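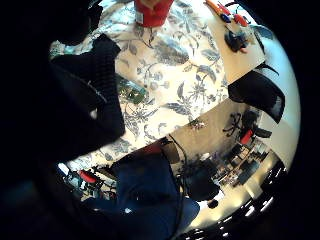

公共客厅餐桌，蓝灰色植物纹桌布，桌上为红色圆筒

Ornwood合住楼公共客厅使用会议纪要

时间：2025年11月13日，星期四，晚七点半（实际开始时间为七点五十，在等椅子）
地点：二楼公共客厅
出席：Adeel Niazi（主持）、Melati Sopacua、Yevhen Mykhailiuk、Arif Pillai
请假：Retno Yeoh（书面意见一份，篇幅超过议程）
记录：Melati Sopacua

一、上次纪要
四月份的纪要经传阅通过。Yevhen要求更正一处：他当时说的是“可以考虑换桌布”，纪要写成了“强烈要求换桌布”。记录人查了自己的笔记，笔记上写的是“换！！”。双方同意改为“建议换桌布”。

二、桌布
新桌布已经铺上，旧桌布由Arif叠好放进走廊柜子下层。会议对花纹讨论了十五分钟。Adeel认为长叶子配小星形花朵比较耐看；Yevhen认为叶子太多，小东西放上去不好找。Arif指出，小东西本来就不该放上去。
Retno的书面意见第一至第三段均与熨烫有关。会议决定桌布不熨，铺平即可。第四段询问白底桌布由谁想出来的，会议没有找到愿意认领的人。
决定：
1. 桌布每两周洗一次，由当周值日的人负责，冷水，单独洗。
2. 吃咖喱、番茄汤和甜菜的，请另外垫餐垫。Yevhen对甜菜被单独点名表示保留意见，已记录。
3. 桌布若有污渍，先说出来再处理。拿花瓶压在上面不算处理。

三、桌面摆设

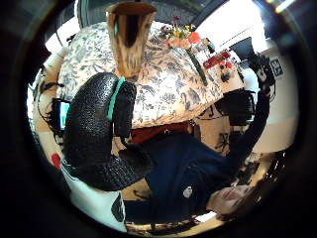
桌面摆设的问题在于每个人都觉得自己只放了一件。Adeel提议桌上只保留吃饭和待客用得着的东西，其余各自领回。那束粉色、桃色、橙色和黄色的花大家都同意留下，旁边棕色的高筒也留下，但它究竟算杯子还是花瓶，表决结果二比二。带白色字样或花样的红色长方盒暂时不动，等放它的人回复群消息。远端桌边那一小堆红的、橙的和深色的零碎，会议认为已经形成聚落，应在长出更多之前疏散。
Arif提议添置一个带盖的收纳盒，他看中的是Clamby的一款，50元。Yevhen问盒子放在哪里，Arif答放在桌上。会议停顿片刻，之后同意放在书架上。
决定：
1. 零碎物品周日晚饭前各自领走，逾期装入收纳盒，收纳盒满了再开会。
2. 红色圆筒归入“常驻”一类。Yevhen希望写明它常驻的理由，会议认为理由可以以后再补。
3. 高筒在下次会议之前按花瓶对待，任何人不得用它喝水。

四、椅子与地毯
黑色椅子的归位问题由来已久。Melati报告，晚上去厨房倒水时膝盖撞到椅背，当月已有两次，记录人可以证明，因为记录人就是Melati。Adeel建议用完推回桌下，会议一致通过，并注意到四月份也一致通过过同一条。
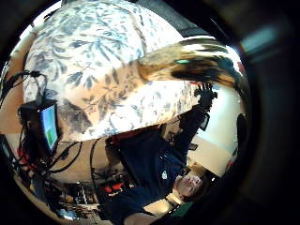 地毯方面，Arif认为应当转个方向，让常踩的一侧歇一歇。Yevhen认为地毯不需要歇。表决三比一，转。搬桌子需要四个人，恰好到会四人，但会后各有安排，因此改到周末，并请Retno一起来，以示她的书面意见受到重视。
转地毯之前先把花和高筒挪到窗台，桌布可以不撤，两边各折上去一道。Adeel坚持要撤。会议同意由到时候抓着桌子那一头的人决定。

五、费用
本季度公共客厅额度2000元，已用1756元，其中桌布和新台灯占去大半。台灯是Urbańczyk的，收据还在Arif外套口袋里，外套在洗衣店。收纳盒的50元从余额中支出，不另外收钱。
Adeel问全年4000元的额度能否挪一部分买一张更大的桌子。Yevhen说桌子更大，上面的东西也会更多。这句话没有人反驳，议题搁置。

六、插花与换水
Retno书面意见第五段至结尾都关于花。要点如下：长叶要摘掉水面以下的部分；茎斜剪；换水时不要只加水；不要把剪下来的东西留在水槽里，说的是谁谁清楚。
会议接受以上各点，最后一点由全体共同承担。

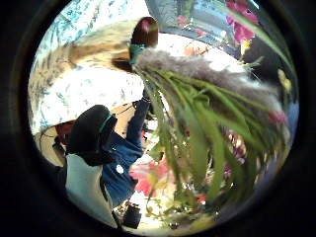

换水的轮值按房间号排，从一号房开始，每三天一次，轮到的人出门前在冰箱上的表里打钩。Yevhen提出，如果轮到自己时花已经谢了怎么办。Adeel说那就扔掉，把瓶子洗了。Yevhen又问，扔之前需不需要征求买花人的意见。会议认为需要征求，但以二十四小时为限，过时花不等人。
Melati提到Asevine花店周六关门前有打折的配叶，长叶尤其便宜，买回来能摆一阵。会议同意每月买一次，以一把为限。“一把”以店员一只手拿得住为准，Arif的手不作参照。

七、其他事项
1. 走廊柜子下层除旧桌布外，还有一袋来源不明的圣诞彩灯，Adeel下周试一下亮不亮。
2. 书架第二层借出的桌游说明书请归还。桌游还在，所以现在大家按记忆玩，已经引起一次争执。
3. Yevhen要求把“甜菜”改为“深色根茎类”。记录人同意在下次修订餐垫规定时处理。

八、待办
Arif：买收纳盒；找回台灯收据。
Adeel：试彩灯；在群里约转地毯的时间。
Yevhen：把自己的那部分零碎领走，并帮忙问清红盒子是谁放的。
Melati：打印换水表，贴冰箱。
Retno：审阅本纪要，意见请控制在一页以内。

下次会议时间待定，地点不变。会议于九点十分结束，椅子推回三把。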